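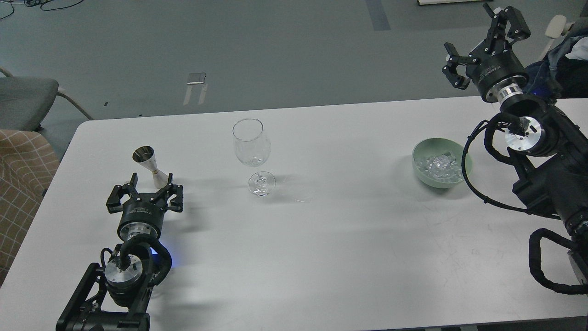 How to Read a Quarterly Earnings Report in Half an Hour

By Yabsira Weldu
15 May 2023

Most people who own individual stocks never open the earnings release. They see the headline, they see what the price did after hours, and they leave it there. The release is usually a short document, and once you know the order to read it in, you can get through one over lunch.

I'll use Brestik, a small company I have followed for a few years, as the running case. Its latest quarter ended in March. The same steps work on a company of any size.

What you need

The press release, from the investor relations page of the company's own website.
The release for the same quarter a year earlier.
A blank sheet of paper or a spreadsheet.

Get both releases before you start. News summaries tend to compare results with analyst estimates, and for the first pass you don't want the estimates in your head.

Step 1: Skip the first page

The opening bullets are written by the company. They will lead with whichever number grew the most. Scroll past them, past the quote from the chief executive, and stop at the table headed "Statements of Operations" or "Statements of Income."

Check the units printed under the heading. It will say "in thousands" or "in millions," and the per-share lines are normally excluded from that. Getting this wrong puts you off by a factor of 1,000, and I have done it more than once.

Step 2: Write down five lines

For this quarter and the year-ago quarter, copy out:

Revenue
Gross profit
Operating income
Net income
Diluted shares outstanding

Compare with the same quarter last year. A lot of businesses are seasonal, and a drop from the holiday quarter to the next one may mean very little.

Brestik reported revenue of $266 million, up 2 percent. Operating income fell 16 percent over the same period. The headline bullets mentioned the first figure and left out the second.

Step 3: Work out the margins

Divide gross profit by revenue to get gross margin. Divide operating income by revenue to get operating margin. Do it for both quarters.

If gross margin fell, the company is paying more to make what it sells, charging less for it, or selling more of its cheaper lines. If gross margin held and operating margin fell, look at the expense lines in between -- usually sales and marketing, research, or general and administrative. At Brestik gross margin barely moved and the selling expense line had jumped, so that is where I went next.
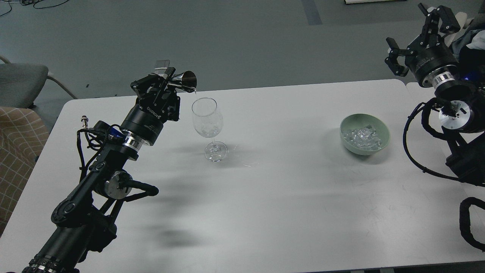
Two robotic arms at a white table.

Step 4: Find the adjustments

Near the back is a table that reconciles the official figures with the "adjusted" or "non-GAAP" ones. Read down the list of what has been added back. Common items are stock-based compensation, restructuring charges, and the cost of buying other companies.

Some of these are fair. A one-time legal settlement doesn't say much about next year. But if restructuring shows up every quarter for three years, treat it as a normal cost. Pull an older release and check.

Step 5: Look at cash

Go to the cash flow statement and find "net cash provided by operating activities." Subtract purchases of property and equipment. What remains is a basic version of free cash flow.

Set it next to net income. The two won't match in any one quarter. If net income runs well ahead of cash over a full year, look at receivables and inventory on the balance sheet. Receivables growing much faster than revenue can mean customers are slow to pay.

Watch the column headings here. Many companies give cash flow for the year to date only, so for a second or third quarter you have to subtract the earlier period yourself.

Step 6: Read the guidance

Now go back to the front and find the outlook. Note the range for the next quarter and the full year, and compare it with what they said last time. A full-year forecast that stays the same after a strong quarter means management expects less from the rest of the year than it did before.

Some companies don't give guidance. Merkitz, another one I follow, stopped a while ago. In that case the conference call is the next best source, and the question period is more useful than the prepared remarks.

Step 7: Then look at the price

Only at this point do I check how the stock traded. Sometimes the move makes sense right away. When it doesn't, the reason is often the estimates, which you can now look up.

A reader, Valtteri Halonen, wrote in to ask whether the full quarterly filing is worth reading too. For a stock you already own, yes, at least the notes on debt and the section where management discusses results. Audited figures come only once a year, in the annual report. The quarterly numbers are reviewed but not audited.

Keep the sheet. After four quarters you will have a year of your own notes on the company, and filling in the next one goes faster.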